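Clearing Clothes Off the Bed and Putting Them Away

Updated August 26, 2024

Most bedrooms have one spot where clothes land at the end of the day, and in a lot of homes it's the bed. Sorting the pile takes a few minutes if you do it in the same order each time. These notes cover outerwear, sweatshirts and the bedding underneath.

Before you start

Open the curtain so you can see stains and loose buttons. Clear a hook or a few hangers first. If you have to stop and make room in the closet halfway through, the clothes usually end up back on the bed.

Have a laundry basket within reach. A second, smaller bin for things that need mending is handy but you can use a chair.

Working through the pile

1. Take the biggest item first. A padded jacket can hide socks, a phone charger or half a T-shirt, so lift it straight up and look under it before you carry it off.

2. Empty the pockets. Check the inside pocket too. Tissues and lip balm do the most damage in the wash.

3. Straighten the sleeves and close the zipper. Give the jacket two or three good shakes from the shoulders to move the filling back into place, then put it on a wide hanger. Thin wire hangers leave dents in the shoulders.

4. Sweatshirts get folded. Lay the sweatshirt face down, bring both sleeves in across the back, then fold from the hem up. If it has printed lettering, keep the print on the outside of the fold so it doesn't stick to itself in a warm closet. Any that are going in the wash should be turned inside out.

5. Check loose cloths and pillow covers last. They get mixed in with the clothes and put in the wrong drawer. Decide if each one goes back on the bed or in the basket.
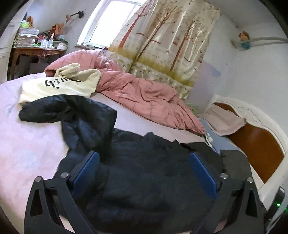 6. Pull the duvet down to the foot of the bed and smooth the sheet with your forearm, working from the middle out. Then bring the duvet back up and shake the corners.

7. Put the pillow back against the headboard. If the headboard has molded trim, run a dry cloth along the grooves while the pillow is out of the way.

Storing padded jackets for the summer

We put ours away in April, washed and fully dry. A jacket that feels dry on the outside can still be damp in the filling — leave it on a hanger for another day if you aren't sure.

Use a cotton garment bag or a roomy box. Vacuum bags save space but flatten the padding, and some jackets never puff up again. We keep three jackets in one Pokatel box under the bed with the lid unclipped at one side.

Label the end of the box that faces out.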